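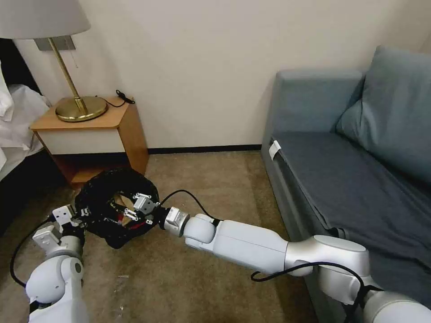
Page last changed: Feb 21, 2006

Bedroom day today, because I could not look at it for one more morning. I've been putting it off since we got back from Stavel and the carpet was starting to disappear on me.

The black bag was the worst of it, all slumped on the carpet in a ring like a big sad doughnut with the red lining poking out. I've had it in my head for ages that it's a nice bag. It is a nice bag when it's hanging up! On the floor it's just a lump you trip over on the way to the loo. I turned it out on the bed and got 2 bus tickets, a Hirkance receipt, a dried-up lip balm and enough crumbs to feed a magpie. Shook it out the back door and hung it behind the wardrobe door, where it was always meant to live.

Then the nightstand. I do love that honey-coloured wood, and the white front has come up beautifully with a bit of warm water and a cloth. The brass lamp got a proper polish too — the round base shows every single fingerprint, so I did it last and tried to only touch the pull chain afterwards. (Lasted until lunch.) The little black cord is still sitting up there beside it. No idea what it belongs to. I tried it in the old Hauser radio and it didn't fit, and I'm not game to throw it out, as that's always the week you need it.

The open shelf underneath can be for books, I think, if I can stop myself shoving socks in there. I've got roughly 200 pages of the Serno book to go and it may as well sit somewhere handy.

Vacuumed for 15 minutes, then ran out of puff and had toast. Under the bed can wait for another day in February, or March. Must ring about the curtains.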